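Brekville Recipe Leaflets – README

Hi! This folder has the text of 348 recipes I typed up from the old Brekville newsletter, plus a small table that goes with them. I started in March with one shoebox and a slow scanner, and it grew from there.

What you get

recipes.csv has one row per recipe: title, issue, page, ingredients, method, and a notes column where I ramble.
units.csv turns the old measures into cups and grams. I'm fairly happy with most of it, but please don't trust "a teacup" – I changed my mind on that one twice.
scans/ holds the 60 pages that were clean enough to share. The rest are too faded or have gravy on them.

The early issues are nearly all stovetop and oven dishes. Microwave recipes creep in later, and then they take over for a while (so many puddings!). I gave them their own tag, mw, and 85 recipes carry it. Cooking times are copied just as printed, and the newsletter hardly ever gave a wattage, so check your food before you eat it. 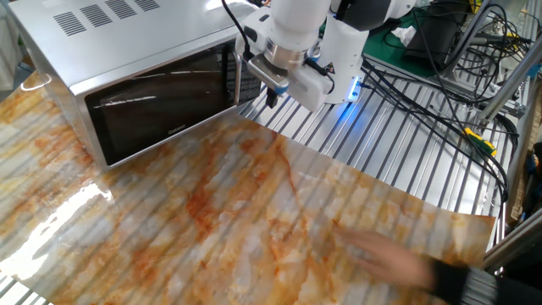
Vol. 6, p. 60

Page numbers follow the printed newsletter, and where an issue was numbered twice I kept the printed number and added a letter. The Skutmont supplement is a separate thing with its own numbering, so look for "SK" in front of the page. I missed that at first and had to redo a whole batch of rows.

Known problems

Fractions are messy. Some of the halves came through as question marks and I've only fixed the ones I spotted.
"Fastell" and "Bravo" show up in ingredient lists as shortening and gravy mix. I left them as they were and put my best guess at a swap in the notes.
Six recipes have no method at all, just ingredients and "bake as usual."

If you find a typo, open an issue and give me the row number. Last update: 5 August 2022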